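Quiet Hands

I got my job at Hirano by lying about my brush skills, so I probably had it coming when they put the gloves on me.

Back then the lettering room was still noisy. Fourteen of us did banners, shop signs, wedding scrolls, whatever came up the stairs, and everybody talked the whole time. You learned who was getting divorced while you ground your ink. Then the owners signed with a company called Plirnumus, and by May we had a machine called the Cultari in the corner doing the plain orders. It did 200 strips a shift and never once asked to borrow my good brush (I'll give it that!).

The thing is, the Cultari wrote like a ruler. Customers in Brarnalgate sent the scrolls back. Too even, they said, it looks printed, my mother will think I bought it at the airport. So the company wanted hands to learn from, and the bosses picked mine -- I think mostly for being the one who hadn't yelled in the meeting.

So now I write for it. Black gloves, straps up both arms, a controller riding on the back of each hand, and strip after strip of grid paper. I get 30 cents more an hour, and my elbows ache by lunch. The first week I wrote like a kid with a mitten on. You can't feel the paper! You put the brush down and hope. By the second week I'd quit noticing, and that bothered me more, to tell you the truth.

What I miss is the talk. There are five of us left in the room, and the others went to packing, downstairs, where they get Sunday off and a window. I used to slow down on the last stroke of a character when somebody got to the good part of a story, and you could see it in the ink, a little fat spot where I was listening.
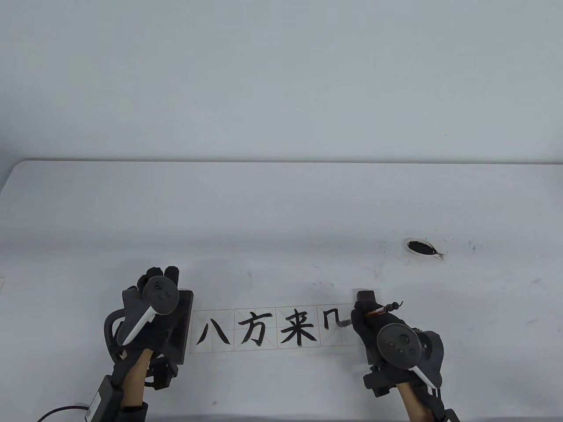 I started putting them back in. The fat spots, I mean. I'd get to the end of a long stroke and hang there a second, remembering how my old bench neighbor told the one about her brother-in-law and the goat, and then I'd let the brush go on. The engineer checked the file for strip 269 and asked if my wrist was bothering me. I said no, it's fine, keep it.

Last week I stayed late and watched the Cultari do a wedding order. It was flying along, smooth as anything, and then near the end of a stroke it stopped. Just for a second, brush down, ink spreading. I swear it looked like it was waiting for the goat.

I went down to packing to tell her, but they'd already left for the night.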